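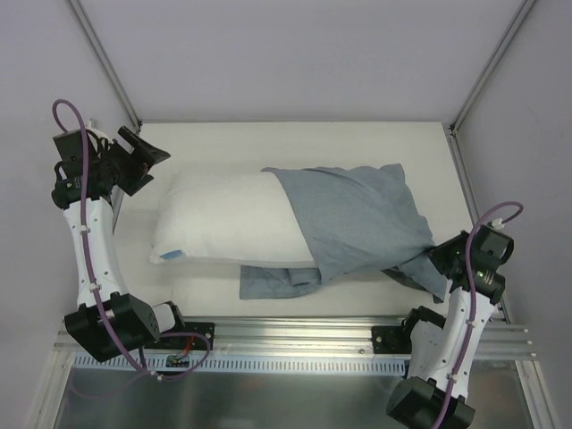 Pillows and pillowcases: progress report to the Natthorpe Fund
16 Nov 2019

What the grant is for

The grant pays for fresh bedding for people moving into short-stay rooms at the Natthorpe and Jundholm houses. Each person gets a pillow with the case already on it, a fitted sheet, a flat sheet and a doona cover. This report deals mainly with the pillows and cases, as they have taken most of the work in this period. Sheets and doona covers are covered briefly at the end.

Made up to date

We have made up 1,076 pillows against the target of 3,000 for the full grant. The first delivery of cases came late, in August, and we did very little before then. The pace has been steady since and we expect to reach the target inside the grant period without asking for an extension.

Pillows

The pillows come from Soler in bales and are left to fill out on the racks overnight before they are cased. They are plain white and standard size, with a stitched label near one corner. We keep the label on, as the houses need the washing instructions. It goes into the closed end of the case so that it does not show or scratch.

One bale arrived with split seams. Soler replaced it at no cost and the replacements have been used.

Pillowcases

We ordered two colours, white and a muted blue-grey. The houses prefer the blue-grey. It shows fewer marks and is easy to pick out from the white sheets when the laundry comes back mixed. The remaining orders will be blue-grey only. The price is the same.

The fabric is thin and creases easily. We looked at pressing the cases and decided against it, given the time it would add. Most of the creasing pulls out once the case is on and the corners are filled.

Casing and checking

Most of the faults found at checking are in the corners. If the case is pulled on from one side only, the fabric bunches and twists at the closed end and the pillow corner sits short of the seam. We now work to the following order:

Lay the pillow lengthwise on a flat, clean surface.
Open the case fully and bring it over one end.
Seat both closed corners before drawing the case any further.
Draw the case along evenly, top and bottom together.
Tuck the open end and smooth the top.

A pillow that fails at checking goes back to the table and is done again from the start. We no longer try to fix a twisted corner by reaching down inside the case. It stretched the seams, and a few cases had to be written off for that reason.

Storage

Finished pillows are stacked flat, four high at most. Higher stacks left a fold line in the lower ones and they looked slept on. This takes more shelf space than we allowed for in the application. We have taken over the second bay at Jundholm, which was free, and no extra rent is being charged.

Sheets and doona covers

Fitted and flat sheets are on schedule. Doona covers are behind. Frei could not supply the size we asked for and offered a larger one, which slipped about on the doonas when we tried it. We have gone back to them for the right size and are waiting on a date. In the meantime the houses are using their existing covers.

Spending

Spending on pillows and cases is within budget. The allowance for pressing has not been touched and we would like to move it to storage bags. The houses have asked for these – a cased pillow that sits in a cupboard for a month picks up dust. We would start with 100 bags and see how they last before buying more. Please let us know if this change needs a separate form.

Next period

Complete the blue-grey order and use up the remaining white cases.
Confirm the doona cover size and delivery date with Frei.
Trial the storage bags at Jundholm, if the change is approved.
Ask both houses how the cases are holding up after washing, in particular at the closed-end seams.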